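第7回の配布メモです。前回までは腕の自由度とか把持力とか、わりと「モノとしてのロボット」の話をしてきましたが、今回はお金の話をします。地味です。でも研究室や会社に入って最初に任されるのって、だいたい見積もりの取りまとめなんですよね。私も最初の仕事は表計算ソフトとのにらめっこでした。

題材は、売り場を模した部屋での買い物かご作業です。双腕ロボットが野菜の棚の横でかごを持つ、あの課題ですね。今日はこの環境を一から揃えるとしたら何をいくらで買うのか、を一緒に考えます。

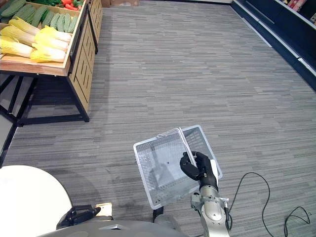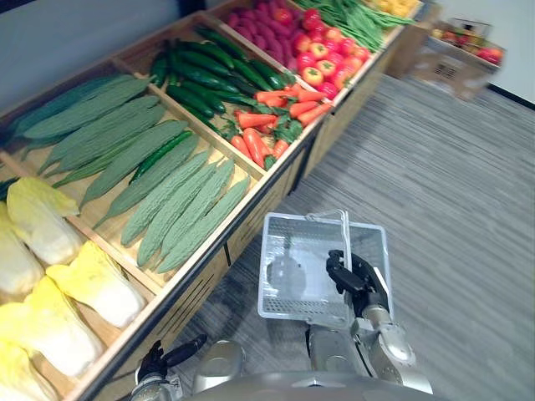
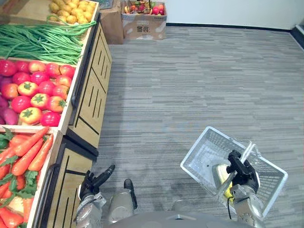 図7-1〜7-3 模擬青果売り場での買い物かご作業。3枚ともロボットの右手がかごの持ち手を握っている。

## 1. まず「何を買うのか」を書き出す

予算を立てる、と言うとみんなすぐロボットのカタログを開きます。気持ちはわかります。私も開きます(楽しいので)。ただ、カタログは一回閉じて、図をもう一度見てください。ロボット以外にもお金のかかるものがいろいろ写っていますよね。

私ならこう分けます。

- **本体まわり**:双腕の本体、多指ハンド、制御用の計算機、予備ケーブル
- **環境**:木の陳列棚、野菜や果物の模型、買い物かご、テーブル
- **場所**:部屋代、床、電源工事、照明
- **人**:操作する人、片付ける人、データを確認する人の時間
- **あとから来るもの**:保守、消耗品、送料、廃棄

提出されたレポートを読んでいると、最後の項目が抜けているものがとても多いです。廃棄費用なんて考えたくないのはわかるんですが、棚は大きいし、捨てるときには見積もりがいります。

## 2. 図面の数字は「万円」で通す

この講義では金額の単位を万円に統一します。演習で円と千円と万円が混ざって、班の中で合計が合わなくなるのを何度も見たので。税は込みで書いてください。

演習で使う架空予算ではなく、ちゃんと積み上げた形で考えたいので、仮置きの総額を先に決めておきます。初年度の枠は2,258万円。中途半端な数字ですが、現場に降りてくる予算ってだいたいこういう顔をしています。切りのいい数字で申請して、どこかで削られて、端数だけ残るんです。

ここから環境側に400万円を先に取り分けます。先に、です。本体を決めてから残りで環境を作ろうとすると、かならず棚がみすぼらしくなります。すると作業の種類が減って、せっかくの双腕が同じことばかりやる羽目になる。もったいない!

## 3. 本体の見積もりの読み方

演習では3社の見積書を配ります。Prinmont、Gekbridge、Nordinです。書式がばらばらなので、最初は読みにくいと思います。見てほしいところを挙げておきます。

**ハンドが別売りかどうか。** Prinmontの見積書は本体価格が安く見えますが、2ページ目にハンドが左右別々の行で入っています。図のように指で細い持ち手を握る作業をやりたいなら、ハンドは「あとで考えるオプション」にはなりません。左右とも本体とセットで比べてください。

**ケーブルと取り付け部品。** Gekbridgeは一式と書いてありますが、一式の中身は聞かないとわかりません。聞いてください。聞くのはタダです。私は昔、聞かずに発注して、コネクタの規格違いで丸々ひと月寝かせたことがあります。

**納期。** Nordinは納期の欄が「ご発注後ご相談」。これは空欄と同じと思って扱います。11月に発注して年度内に検収できるかどうか、そこをメールで確認した記録を残しておくこと。会計の人はこの記録を本当に見ます。

それから保守契約。初年度が無償でも、2年目の金額を必ず横に書いてください。比較表の列をひとつ足すだけです。

## 4. 環境にいくらかけるか

ここがいちばん楽しいところです(私は)。

図7-2を見ると、ゴーヤやきゅうり、にんじん、トマトが仕切りごとに分かれて入っていますね。見積もりを作る側の目で見ると、気になるのは種類の多さです。模型の野菜は単価が小さいので軽く見られがちですが、種類を増やしていくと効いてきます。しかも形の違いがそのまま作業の難しさの違いになるので、ここをケチると課題が痩せます。

演習用の単価表はLardaleという備品屋さんのものを使います。環境側を私が組んだときの内訳はこんな感じでした。

| 項目 | 金額(万円) | ひとこと |
|---|---|---|
| 陳列棚と什器 | 210 | 運び込みと組み立て込み |
| 野菜・果物の模型 | 72 | 予備を含む |
| かご、テーブルなど小物 | 30 | 予備のかごを多めに |
| 照明と電源 | 70 | 部屋によってかなり変わる |
| **合計** | **382** | |

400の枠に対して382なので、18残ります。この残りを見つけると「じゃあ棚をもう一台」と言い出す人がいます。だめです。残しておいてください。使い始めてから買い足したくなるものが絶対に出ます。

### かごの話を少し

小物の行をもう少しだけ。図のかごは白くて格子状に穴の開いたプラスチックのものです。図7-1では傾いて底の格子が見えていて、図7-3では黄緑っぽいものがひとつ中に入っています。

かごなんてどれでも同じでしょ、と思うかもしれませんが、発注書に「買い物かご 白」とだけ書くのはやめましょう。持ち手の太さ、外寸、型番、この3つは書く。途中で違う型のかごが混ざると、握り方の条件が変わってしまって、前のデータと並べられなくなります。同じ型番をまとめて買って棚にしまっておくのが、結局いちばん安いです。

模型の野菜も同じで、追加購入のときに色味の違うロットが来ることがあります。それを歓迎するか嫌がるかは研究の目的しだいなので、計画書に一行書いておいてください。

## 5. 場所と床

場所代は見落としの常連です。棚を置く面積だけで計算している班が毎年あります。腕を伸ばしてかごを提げる作業ですから、棚の前にそれなりの空きがいります。図7-3だと棚の横にカーペットの床が広く取ってありますね。このくらいの余裕を、図面の段階で見ておきたいです。

床材も決めておきましょう。カーペットか、固い床か。車輪で動く本体を選ぶのか、据え置きにするのかでも話が変わるので、候補の機種が絞れたら床の条件をメーカーに問い合わせて、回答を見積書と一緒に綴じておきます。床の張り替えは本体の予算から出せないことが多いです。費目の区分は自分の所属の規程を見てください。ここは私に聞かれても答えられません。

## 6. 人の時間を金額にする

学生さんの計画書でいちばん小さく書かれるのがここです。

作業を一回やれば、棚を元の状態に戻す時間がかかります。野菜を戻して、かごを空にして、位置を直して。機械が動いている時間だけで計画すると、現実の進みはその半分くらいになります(私の経験では。もっと遅い班もありました)。

なので計画書には、動作の時間、戻しの時間、確認の時間を別の行で書いてください。時給を掛けて万円に直す。出てきた数字にちょっと青ざめると思います。それで正常です。

人件費が膨らんだときの対処は班で話し合ってほしいんですが、よく出る案としては、課題の種類を絞る、戻し作業を簡単にする仕切り棚にする、あたりです。どちらも環境の発注に跳ね返るので、表を一枚だけ直して満足しないように。

## 7. 買う順番

順番の話。私は次の順で発注します。

1. 場所の確定と電源の確認
2. 本体とハンド(納期が長いので早く)
3. 棚と什器
4. 模型、かご、小物
5. 予備品

2と3は同時でもかまいません。4を後ろに置くのは、棚の仕切りの寸法が決まらないと模型の量が決められないからです。先に模型を買って箱のまま積んでおくと、検収の数合わせで泣きます。私は泣きました。

## 演習

班ごとに、配った見積書3通とLardaleの単価表を使って、初年度の予算表を作ってください。枠は2,258万円のまま動かしません。環境側の内訳は私の表を写さず、自分たちの課題に合わせて組み直すこと。

提出物は予算表と、選ばなかった2社についての短い理由書です。理由書は「高かったから」だけだと返します。何と比べて、どの行が高いのかまで書いてください。

表計算のファイルは数式を残したまま出してください。値だけ貼り付けたファイルだと、どこで間違えたのか追えなくて、こちらもつらいので。

次回は保守契約書を読みます。字が小さいので、印刷して持ってくると楽ですよ。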